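Wudbridge Guest House and Residence: Frequently Asked Questions

Last revised 6/23/19

Reservations

How do I reserve a room?
Rooms may be reserved by telephone or in writing through the Annan office. A reservation is confirmed once the office has issued a reference number. Please quote this number in all later correspondence.

How far in advance may I book?
Bookings for the following calendar year open in April. Requests received before then are held and answered in the order of receipt once booking opens.

Is a deposit required?
A deposit of $51 is required for each room. It is applied to the final bill. The deposit is returned in full if the reservation is canceled no later than two weeks before arrival.

Can I reserve for a group?
Groups that need more than one floor should write to Tamara Hordiienko, Reservations Manager, before submitting a booking form. Group rates are set individually and are not published.

Arrival and Departure

What are the check-in and check-out times?
Rooms are available from 3:00 p.m. and must be vacated by 11:00 a.m. Guests arriving after 9:00 p.m. should notify the office on the day of arrival so that a key can be left at the side entrance.

Is parking available?
Residents may park in the Grurkar Street lot. A permit is issued at check-in and must be displayed at all times. The lot can't accommodate trailers or buses.

May I leave luggage after check-out?
Luggage may be left at the front desk until 6:00 p.m. The residence does not accept responsibility for cash, jewelry or documents left in stored bags.

Long Stays

What is considered a long stay?
A stay of 28 nights or more is a long stay. The standard monthly charge is $1,296 and includes heat, water and weekly cleaning. Electricity is metered and billed separately.

Is there a security deposit for long stays?
Yes. Long-stay residents pay a security deposit of $500 in place of the ordinary room deposit. It is returned after the final room inspection, less the cost of any damage.

May I have visitors?
Visitors are welcome in the common rooms until 10:00 p.m. Overnight visitors must be registered at the front desk and are charged at the Wetov Wing guest rate.

Rooms and Bedding

How often is bed linen changed?
Sheets and pillowcases are changed weekly, or between guests for shorter stays. Towels are exchanged on request before noon.

May long-stay residents bring their own bedding?
Yes. Personal quilts and blankets are permitted, provided they are clean and labeled with the resident's name. Heated blankets are not allowed in any room.

Floral bedding
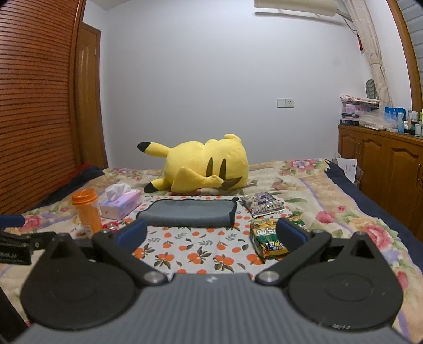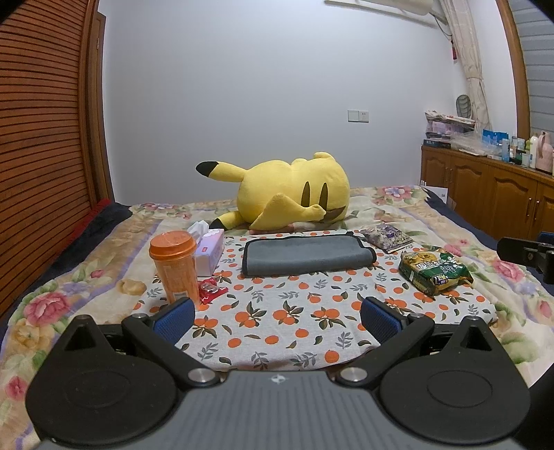

Are laundry facilities provided?
Washers and dryers are located in the basement and may be used between 7:00 a.m. and 9:00 p.m. Detergent is sold at the front desk. Large quilts should be taken to an outside laundry, as the machines are not built for heavy loads.

Whom should I contact about a repair?
Repair requests should be entered in the book at the front desk. Urgent matters, including leaks and loss of heat, should be reported at once to Matvii Derkach, Building Superintendent, whose extension is posted beside each hallway telephone.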